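February, after dinner

Got in before Stella this morning and spent the first hour reading yesterday's logs. The planner is fine. I kept wanting it to be the planner, but the traces say otherwise: the path comes back quickly every time and the arm follows it. The trouble starts in the last bit of the approach, when the wrist camera takes over from the overhead one and the two disagree about where the rim of the dish is. The controller gets a target that jumps sideways and it does what it's told.

I wrote a small replay tool so we could feed old runs through the handoff code without moving the arm. Should have done that in the fall. It loads 100 runs from the Garrido set, plays both camera estimates side by side and marks any place where the target moves faster than the arm could follow. It flagged 29 of them. Five of those turned out to be bad timestamps, so 24 real ones. Almost all were glazed plates held at a steep tilt, where the depth reading along the edge breaks up.

Joaquín thinks we should drop depth completely for the last stretch and fit an ellipse to the rim in the color image. I think that works for plain white dishes and falls apart on anything with a busy pattern, because the edge finder locks onto the painted band. We argued about it through lunch and agreed to try a blend. Depth stays in, but each point gets a weight, and the weight drops when neighboring points disagree. He wrote the weighting, I wired it into Poston. That took longer than it should have because Poston still expects one pose per message and I had to add a confidence field in three places.

Stella came by at four and asked why the grip force was set at 80 percent in the config. I didn't know. Looked through the history and it was me, back when we were testing with the heavy Nuster pans. Put it in a per-object table where it belongs.

Reran the replay with the blend on before I left. The jumps are smaller but some are still there, mostly when the other finger blocks the view. Joaquín wants to hold the last good estimate for a few cycles. I said fine, but with a timeout – otherwise it will happily chase a stale pose into the side of the tray.

Need to ask Endura about the trigger cable again. Also out of coffee.
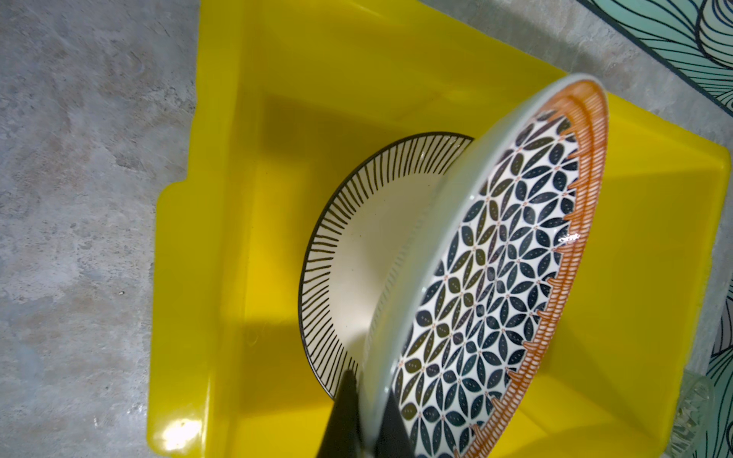

Why not trust the wrist camera alone once the arm is close?

Close up, the fingers and the dish itself can block much of the view, and shiny glaze breaks up the depth reading, so the controller needs a confidence value and a second estimate to fall back on.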